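Vuvska Rindine Analogue Delay

We stock the Rindine because people keep asking for it, so take this as a shop's view and decide for yourself. Vuvska says it gives "endless tape warmth". To our ears it's a dark, slightly noisy delay with a maximum time of 463 ms, and plenty of pedals do that for less.

The repeats are pleasant at low settings. Past two o'clock on the feedback knob they turn to mush, whatever the leaflet claims. 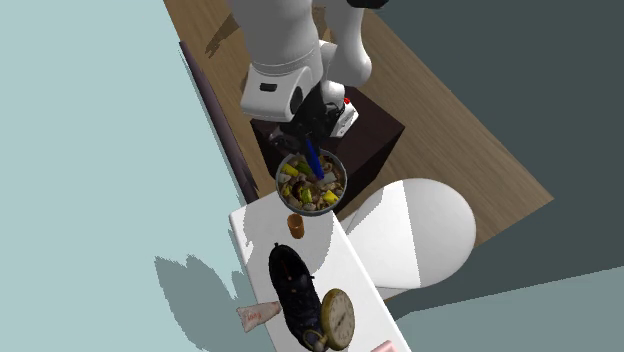
Bowl of chopped food with bright yellow chunks

The limited run of 1000 comes in a Polareo grey finish. It costs more and sounds the same. The Nanayakkara mod swaps one chip, and we couldn't pick it out with our eyes shut.

Power: 9V DC, centre negative, 13 mA. No battery clip.
Bypass: buffered, though early adverts said true bypass.
Stock code: 2492
Try one in the shop before you order.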